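Week 6 handout: Reading a failure you didn't expect

Course notes, Myrto Gavalas

Last week we graded the Kourkoulas policy on the skillet task and everyone went home pleased. This week we look at why we shouldn't have been. Of 200 simulated rollouts, 17 were logged as successes that no sane cook would accept.

1. What the success check measured

The checker in Uvik asks two things: are the fingers closed, and is the pan above a set height? It has no opinion about the steak. You can hold the pan by its handle, tip it like a roof, and collect full marks as long as both answers are yes.
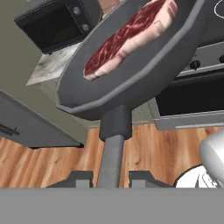 2. What the check should measure

Add a tilt limit on the pan, and a contact test between pan and steak that has to hold for the last second of the episode. Contact alone is not enough. Raw steak in Uvik has the friction of a rubber boot, and the default value has been in the config since before I was hired. Write down which friction setting you used. I will ask.

3. The idle fault

Rollout 849 in the long batch is a different animal. The planner timed out, returned an empty path, and the controller read "empty" as "done."
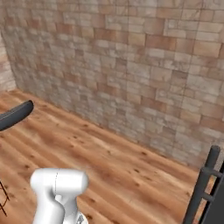 An empty path and a finished path must never share a return code. Satance fixed this in their wrapper and then, in March, unfixed it. Your log should also record where the arm was when the path came back. Open floor and a stone wall ahead, nothing in the gripper's charge, is a state you can test for, and a checker that asked "holding anything?" would have caught it in one line. Ours asked for the return code and was told all was well - so it moved on to the next episode.

For Monday: patch both checks, rerun the 200, and bring the new count. Lower is fine.

Questions: M. Gavalas, Dernham Hall, room 17 | Back to top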